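Packing bench at Mernimer goes half automatic, and the packers are teaching it

I went over to the Mernimer warehouse in Fimstead in March, mostly because three separate people had told me three different versions of what was going on there. One said the packing line was closing. One said it was doubling in size. The third said the packers were spending their afternoons sat at a table picking up bathroom bits with a pair of pincers, which sounded the least likely of the lot and was the one that was true.

Mernimer, if you don't know it, is the place behind the retail park that puts together gift boxes and sample packs for hotels and small shops. Soap, flannels, little wooden things, that sort of stuff. There are 16 people on the packing bench and a good few more in goods-in and dispatch. A full box run on a normal shift comes out at 900 boxes, and every single one has been filled by hand for as long as the firm has been going. I've got a soft spot for the place (I had a summer job there years ago, and I still can't fold tissue paper without doing it the Mernimer way!).

What's changed is that since the new year two of the eight packing stations have had robot arms on them. The arms come from a firm called Codetti, and they do the dull end of the job: they take an item out of a tray, put it in its slot in the box, and go back for the next one. They don't do tissue, they don't do ribbon, and they don't do anything breakable. A person stands at the end of each of those two stations to finish the box off and check it.

The bit that I found really interesting is how the arms learn what to do. I'd pictured somebody at a keyboard typing in instructions all day. There's a bit of that, but most of it is showing. A packer takes a gripper in each hand, each with a pair of soft fingers and a camera on it, and simply does the job with those fingers in place of their own. Pick up, turn, put down, again and again, with different things in different spots on the table. The recordings go off to Codetti, and some while later the arm gets an update and has a go for itself.

So the packers now have a second job, which they call "table time". It's a side room off the canteen corridor, and people go in for an hour and a half at a stretch, by rota.

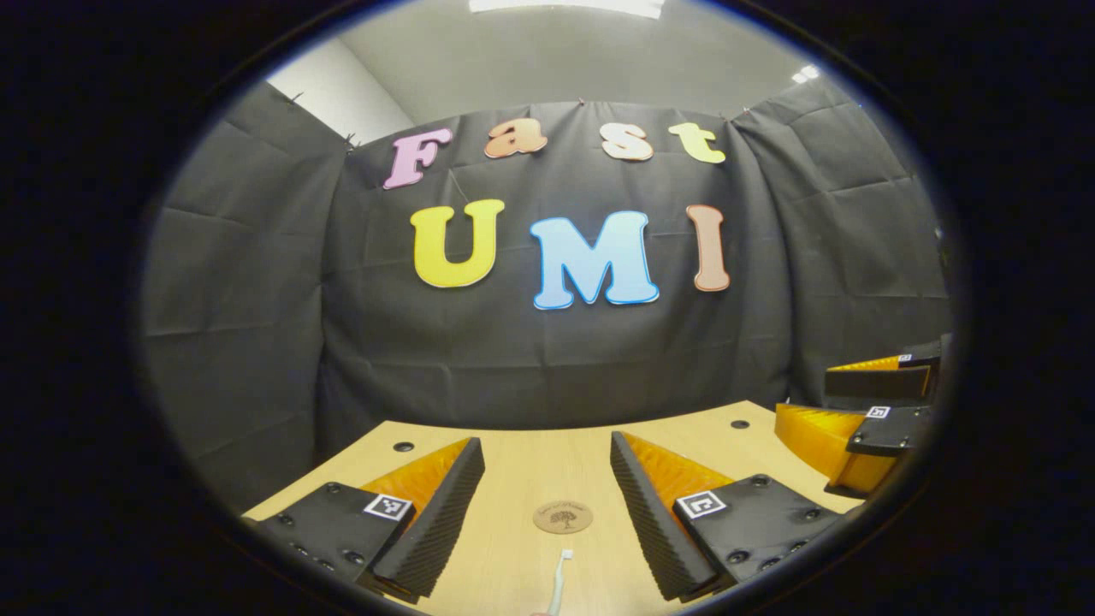 An hour and a half doesn't sound like much, but I was told to have a try before I said so out loud. I had a try. My forearms were complaining inside ten minutes, and I dropped nearly everything I went for. You lose all the feeling in your fingertips, so you're judging it by eye and by how far the trigger has gone in. Small flat things are the worst because there's nothing to get hold of. Long thin things are easy to grab and then swing round on you. One of the packers, who's been on the bench since before I was there, was doing it at a speed that made me feel quite silly, and talking to me over her shoulder the whole time.

She said the first fortnight was horrible and that she'd gone home with sore wrists. They got the sessions cut down from three hours after that, and there's a proper break in the middle now. The grips were swapped for a lighter pair as well. I was glad to hear it, and I'd have been gladder if somebody had thought of it beforehand.

Now, jobs. It's what everyone in Fimstead wants to know, and I asked it more than once. Mernimer says no one on the packing bench has been let go and no one will be this year. What it won't say is what happens after that. Two people who left over the winter haven't been replaced, and the agency staff who used to come in for the pre-Christmas rush have been told there'll be fewer places this time. You can call that no job losses if you like, and on paper it's right, but a friend of mine relied on those six weeks of agency work and she doesn't see it quite so cheerfully.

Pay was the other thing. To start with, table time was paid at the ordinary packing rate, and there was a fair bit of grumbling about that. The argument from the bench was simple enough: if you're teaching, you're training, and people who train new starters get an extra bit per hour. It went back and forth for a month. The packers got the trainer's rate in the end, for hours spent at the table only. They also got it in writing that the recordings are used for teaching the arms and can't be used to measure how fast anybody works. That second part seemed to matter to people more than the money did. Several of them brought it up without me asking.

I watched the arms for a good while too. They're slower than I expected. A quick packer will have a box filled and closed while the arm is still lining up its fourth item, and every so often it stops dead and waits for someone to come and press a button. In one of the runs last month the two stations got through 281 boxes between them on a shift, which the supervisor was pleased with and the packers were a bit sniffy about. The arms don't get tired, though, and they don't mind the first hour of the morning when the roller door's up and it's perishing in there.

What they are good at is the stuff people hate. There's one hotel order that's the same five things in the same five slots, up to 1001 boxes at a time, and it used to be drawn by lot who got stuck with it. That's gone to the arms now, and I didn't hear anybody asking for it back.

It's changed the feel of the bench in smaller ways as well. The radio's been turned down, for one, as you need to hear the beep when an arm stops. The two stations with arms have a yellow line on the floor round them, so you can't just lean across and chat to whoever's next to you like you used to. People who'd worked side by side for years got split up when the stations were shuffled, and that caused more upset than the arms themselves, as far as I could tell. A couple of them have since been moved back together.

And some people like it, I should say. One of the younger lads has taken to the table work in a big way and has started sorting through the recordings as well, marking which ones went wrong and why. He gets a morning a week off the bench for it and he's hoping it'll turn into something permanent. He showed me how he does it and I followed about half. He reckons the arm copies bad habits as readily as good ones, so if everyone's a bit sloppy about putting things down straight, you get a sloppy arm. There was apparently a week when it put every soap in at a slant and they had to go back and redo a whole batch of demonstrations.

Not everyone wants to do it and so far no one has to. Five of the bench have said no thanks and stayed on hand packing full time. One told me she had nothing against the machine but she wasn't going to teach it her job, and that was the end of that conversation. The others don't seem to hold it against her, though the rota does come round a bit quicker for those who've said yes.

Vaher, the cardboard people on the other side of the estate, have been round for a look already. They've got a sorting line that might suit the same kind of set-up, and a few of their staff came over in their lunch hour to see the arms going and to ask the packers what it was like. I thought that was sensible of them. I hope somebody at Vaher is asking about breaks and rates at the start this time.

As for what comes next at Mernimer, a third station is due to get an arm before the summer, and there's talk of trying tissue paper. The packers think this is very funny. I was shown the fold again, slowly, with real hands, and then somebody tried it with the grippers and tore the sheet clean in half to a round of applause.

The firm is holding an open evening for staff families in the canteen, from six o'clock, with the arms running and the side room open for anyone who fancies a go. Agency workers who did last Christmas have been invited too, and the question of this year's places is down to be talked about before the tea and cakes come out. I'll be there, and I'll write up whatever gets said.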